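# Skeludthorpe ― ベッドまわりの布もの記録帳

寝室の布ものを、洗って、敷いて、しまうまで。その一連の手順と、そのときどきに気づいたことを書きためているリポジトリです。はじめは自分用の覚え書きのつもりだったのですが、家族に説明するたびに同じ話をしていることに気づいて、いっそ読める形にまとめておこうと思い立ちました。

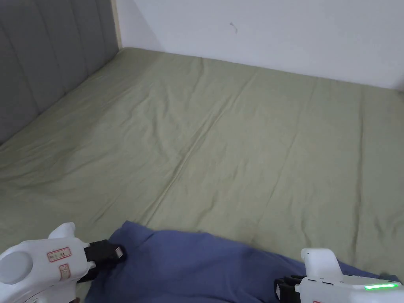 そんなわけで、文章はどうしても家の中の言葉づかいになっています。「壁側」「ヘッドボード側」「足もと」という三つの呼び方さえ覚えていただければ、あとはだいたい通じるはずです。左右は立つ場所によって入れ替わってしまって、書いている本人も何度か混乱したので、なるべく使わないことにしました。

## 中身

- `notes/` … シーツ交換とベッドメイクの記録。1件につき1ファイルで、いま1326件あります
- `fabric/` … 布ごとのカード。色、手ざわり、洗い方、たたみ方など49枚
- `words/` … しわや折れ目の呼び方をそろえるための小さな用語集(21語)
- `old/` … 形式が古いままの記録。いつか直します、いつか……

`notes/` のうち1157件には、敷き終えたあとの感想欄が埋まっています。残りは空欄です。眠かった夜の記録はたいてい空欄なので、どうか大目に見てください。

## 記録の書き方

テキストファイルに、次の項目を上から順に書いていきます。

```
布の名前:
色:
種類: (ボックスシーツ / 上掛け / カバー / その他)
始めた角:
しわ: (用語集の言葉で)
感想:
```

色の欄は、見たままの言葉でかまいません。セージグリーンを「くすんだ緑」と書いても、灰色がかった青を「雨の日の青」と書いても、あとで探せればそれで十分です。ただし同じ布にはいつも同じ言葉を使ってください。以前、一枚の青い布に名前が四通りついてしまって、カードを整理するのに一晩かかりました。

「始めた角」は、ボックスシーツの場合だけ書きます。うちでは壁側の、ヘッドボードに近い角から始めることが多いです。いちばん手が届きにくいところなので、先に済ませてしまうと気持ちがずいぶん楽なのです。そこから足もとの対角へ引いて、残りの二つをかけます。

## しわの呼び方について

用語集のなかで、よく質問を受けるものを少しだけ。

**たたみ筋**:しまっていたときの折り目が、敷いたあとも長く残っているもの。手のひらでなでても消えないことが多く、気にならなければそのままで構いません。

**寄り**:ヘッドボードのきわなどで布が余って、小さく集まっているもの。マットレスの下に入れ直すとおさまります。

**さざなみ**:浅いしわが広い範囲に散っているもの。個人的にはけっこう好きで、よほどのことがなければ直しません。

## たたみ方の流派

カードには、Lindia式とAmbrosio式という二つの名前が出てきます。どちらも我が家で勝手につけた呼び名です。Lindia式は四隅のゴムを重ねて袋のようにまとめてから三つ折りにするやり方、Ambrosio式はベッドの上に広げたまま端から内側へ折っていくやり方です。場所をとるのは後者ですが、腕が疲れないので、大きなシーツのときはもっぱらこちらを使っています。

## 使うときのお願い

記録の転載や書きかえはご自由にどうぞ。お店や製品の比較には向きません。布の名前はほとんどあだ名ですし、洗い方も我が家の洗濯機と物干しに合わせたものなので、実際に洗う前には必ずお手持ちの布の洗濯表示をご確認ください。

索引づくりには、Trillbergという自作の小さなスクリプトを使っています。記録を足したあとに一度走らせると、`words/` にない言葉を拾って知らせてくれます。新しいしわの呼び名を思いついた方は、用語集のほうにも一行足しておいてくださるとうれしいです。

最終更新:2021-08-03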